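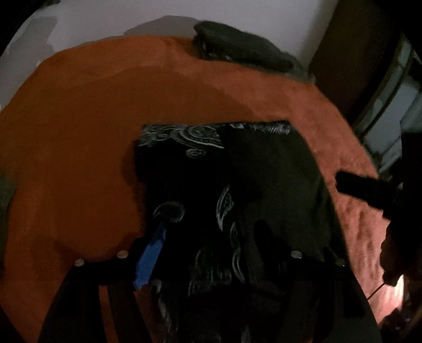

Washing fuzzy blankets without ruining them?

Home Forums > Laundry and Linens > Bedding
Started 09/10/2026, 11 replies

tanent_mom
ok so I have two of the plush kind, the orange one on the bed and a cream one in the closet. Cream one came out of the wash last winter all crunchy. Like a stuffed animal that went through a dryer. Don't want to do the same to the orange. Cold water? Low heat? No heat? Guest coming in November and it's the only warm thing for that bed.

drip_dry_dan
Cold, gentle, no softener. Hang it. Done.

quiltsandcoffee
Second on no softener. It coats the fibers and they clump. Half a cup of white vinegar in the rinse instead, the smell is gone by the time it's dry.

lowheat_lou
Hanging is fine if you have two days and a porch. I tumble mine on the lowest setting with a couple dryer balls and stop it every ten minutes to shake it out. Been doing it for years, still soft.

drip_dry_dan
Lowest setting on whose dryer tho. Mine has a "low" that would bake a potato. Polyester pile melts at the tips, thats what the crunchy is. Can't be undone.

lowheat_lou
Mine's a Dirnum, the older one with the knob. Low is low. Agree that if the tips melted you're stuck with it.

tanent_mom
so the cream one is dead?

quiltsandcoffee
Not always! Sometimes it's just detergent left in there. Wash again with NO soap at all, extra rinse, then brush it while it's damp with a soft pet brush. If it's still crunchy after that, yeah, melted.

spin_cycle_88
What spin speed is everybody using? My machine goes 400, 900 and then some silly number. I always pick 400 for blankets and they come out soaked, weigh a ton.

drip_dry_dan
900 is too much for plush imo. 400 and then roll it up in towels.

lowheat_lou
Disagree, 900 is fine, it's the heat that kills it and not the spinning. A soaking wet blanket hanging off a line stretches way worse.

spin_cycle_88
Tried 900 just now on an old throw. No damage I can see and it's way lighter. Going with lou on this one sorry dan

drip_dry_dan
Your throw, your funeral

paisley_pat
Jumping in with a related one. Cotton paisley, black background, white pattern. Can it go in with a plush blanket or will it pick up fuzz? I've got a pile of bandanas and a scarf to get through and hate running a tiny load.

quiltsandcoffee
Don't. Black cotton grabs every bit of lint and you'll be at it with a tape roller all evening. And if the black bleeds it goes right into anything light. Do the black stuff alone, cold, inside out if it has an inside.

paisley_pat
ugh ok. Tiny load it is

todach_laundry_fan
The coin place on Todach has the big front loaders, costs more but a king size blanket can move around in there. Home top loaders with the post in the middle are murder on big blankets. Mine got wrapped around it and ripped a seam.

tanent_mom
mine has the post. hmm. How much per load?

todach_laundry_fan
Don't remember, I load a card and forget. Bring your own soap, the vending stuff is a ripoff. And wipe the drum first, somebody before me had bleach in there once and I got spots.

lowheat_lou
Check the seal too, pet hair collects in it.

tanent_mom
Update. Did the cream one again no soap, two rinses, 900 spin. Brushed it damp like quilts said. It's maybe 70% back? Middle is soft, one end is still scratchy so I guess that end was up against the hot side. Orange one going to Todach this weekend, cold and no softener, then over the shower rod.

drip_dry_dan
Put a towel on the rod first or you get a crease down the middle that never comes out

quiltsandcoffee
And flip it after a few hours. The underside stays damp forever.

tanent_mom
will do, thx all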